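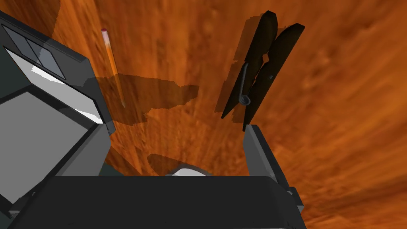
Start | Aktuell | Technik | Region | Termine

Wir verwenden Cookies. Mit der weiteren Nutzung der Seite stimmen Sie dem zu. OK | Einstellungen

Jastum stellt Greifer in der Simulation neu ein

Holter, 14/04/2020. Der Zweifingergreifer der Anlage Numari wird neu eingerichtet, vorerst nur am Rechner. Der Betreiber Jastum hat die Zelle samt Raum, Tisch und Kleinteilen nachgebaut und lässt den Arm dort üben, bevor am echten Gerät jemand einen Parameter anfasst. Darunter Bleistift und Wäscheklammer, beides flach, beides unangenehm zu greifen.

Auslöser war ein Fingertausch im März. Neue Finger montiert, Nullpunkt nicht neu angefahren, danach Fehlgriffe. Laut Jastum lag die Trefferquote zuletzt bei 81 Prozent, für den Dauerbetrieb zu wenig. Inzwischen liegt die Liste der Einstellwerte auf dem Tisch, 111 Posten, vom Öffnungsweg bis zur Verzögerung beim Schließen.

Durchgegangen wird der Reihe nach. Erst der Nullpunkt der Finger, dann der Abstand zur Tischplatte, dann die Kamera am Greifer. Gerade die macht Arbeit: Schatten auf der Maserung werden immer wieder als Objektkante gelesen. Also Licht in der Simulation verstellen, neu rechnen, vergleichen. 4.000 Greifversuche sind pro Einstellung angesetzt, das läuft über Nacht. Am Morgen bleibt was hängen oder eben nicht.

Mechanisch soll am Arm nichts geändert werden. Handgelenk und Gelenk am Greiferansatz bleiben wie sie sind, auch die Software bleibt auf dem alten Stand. Leerfahrten ohne Teil gehören mit zum Programm, damit der Weg vom Tisch in den Raum frei geprüft wird. Die Anfahrgeschwindigkeit ist dabei auf 80 Prozent begrenzt. 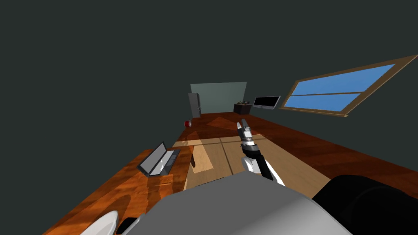
Bonsu, Lieferant der Finger, sieht die Sache etwas anders: Man halte die Rechnerei für nützlich, der Nullpunkt müsse aber trotzdem an der Maschine angefahren werden, mit Messlehre und bei Betriebstemperatur. Die Reibung an den Fingerflächen lasse sich am Bildschirm nur schätzen. Auch der Verschleiß komme in solchen Modellen meist zu kurz.

Bei Jastum heisst es dazu, beides sei eingeplant. Die Werte gehen erst nach einer Kontrollmessung auf das echte Gerät, dann einen Tag Einzelschritt, dann Automatik. Alte Parameter werden gesichert. Einen Termin für die Umstelung gibt es noch nicht, die Wartungsanleitung bekommt aber schon eine neue Seite: nach jedem Fingertausch Nullpunkt, mit Unterschrift.

Mehr zum Thema
Wartungsplan für Greifer: was Jastum ändert
Bonsu liefert Finger jetzt mit Prüfprotokoll
Numari: Steuerschrank umgezogen
Holter: Werkstatt sucht Mechatroniker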